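Florum Constituent Office Guide
Section 4: Setting Up and Running a Town Hall Sign-Up

This section covers town hall sign-ups for a council or legislative district office. You need a staff login and the district list loaded before you begin. If the district list is not loaded, go back to Section 3.
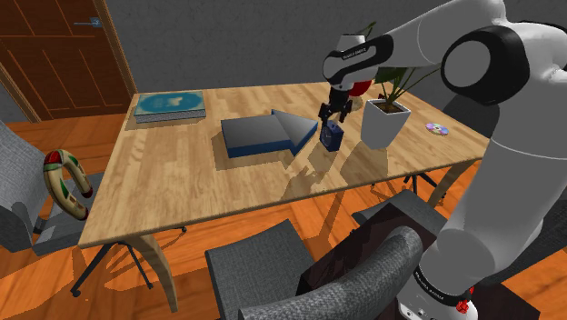
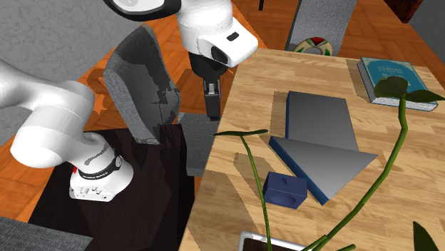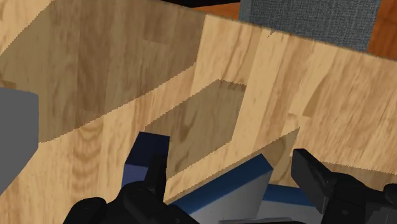

A town hall event in Florum has three parts: the event page, the speaker queue, and the follow-up list. Set them up in that order. The speaker queue takes its time limits from the event page, and a queue made first will have no limits at all. Each speaker's limit appears on the chair's screen as a small round clock face, much like the face of the dark blue alarm clock under the open gripper in the first picture, and it turns red when the speaker has 30 seconds left. The speaker sees the same clock if a second screen is connected.

4.1 Create the event page

1. From the Office menu, choose Events, then New Event.
2. Select Town Hall as the event type. Do not select Hearing. Hearings follow the public notice rules in Section 7 and cannot be changed back.
3. Enter the title, location, and start time. Use the title residents will see on the flyer.
4. Under District, pick the district or wards invited. In the sample data this is Stostville, Wards 1 and 2.
5. Enter the room capacity. The field accepts numbers up to 4000.
6. Click Save as Draft.

Note: A draft page can be seen by staff only. Residents who already have the link will get a "not yet open" message.

4.2 Set up the speaker queue

1. Open the draft event and click the Speakers tab.
2. Set the time limit per speaker. The default is 2 minutes.
3. Choose how the queue is ordered:
First come: speakers are called in the order they signed up.
By topic: speakers are grouped under the topics you enter in step 4.
Drawn: the system sets a random order when sign-up closes.
4. If you chose By topic, enter at least one topic. Keep topic names short. "Road repair" prints on one line of the speaker card and "Concerns about road repair and drainage" does not.
5. Set the closing time for sign-up. Most offices close it at noon on the day of the event.
6. Click Save Queue.

Caution: Changing the order type after sign-up opens will clear the order and email every speaker again. The Pudholm office did this twice in one evening. If you have to change it, turn off speaker emails first under Settings, Messages.

4.3 Residency check

Florum compares each sign-up with the district list. A match shows a green mark. A resident with no match is placed on hold, and a staff member has to clear the hold by hand.

1. Open the Holds tab.
2. Compare the name and street address with the list. Watch for accents and spelling. A resident named Acuña may be on the list as Acuna, and the system treats these as two different names unless Loose Match is on.
3. Click Clear to admit the person or Decline to send the standard notice.

Do not decline anyone only for a missing apartment number.

Note: District lists are loaded in blocks of 1000 records. A list of 2737 records will show as three blocks. If you see only two, the load did not finish, and everyone in the last block will go on hold.

4.4 Open sign-up

1. Return to the event page and click Preview.
2. Check the start time and the address. Have a second person read them.
3. Click Publish.
4. Send yourself a test sign-up, then remove it from the queue.

4.5 During the event

The person running the queue should sit where the chair can see them. Use Next to call a speaker, Skip to move a speaker to the end, and Pause to stop the clock. Pause is meant for microphone trouble and interpreters. Time spent on pause is written to the event log.

If the connection drops, the clock keeps running on the chair's screen. Print a copy of the queue before the doors open.

4.6 Follow-up list

Any question marked Needs Reply goes to the follow-up list with the speaker's contact details. Assign each one to a staff member. In the sample office, transportation questions go to Hazem Ragab and all others to Lacey Stockdale. Unassigned questions appear at the top of the list in bold.

To close a question, enter the reply date and attach the letter or email. Closed questions stay in the resident's record and can be found from the Search box.

For exporting the list to a spreadsheet, see Section 9.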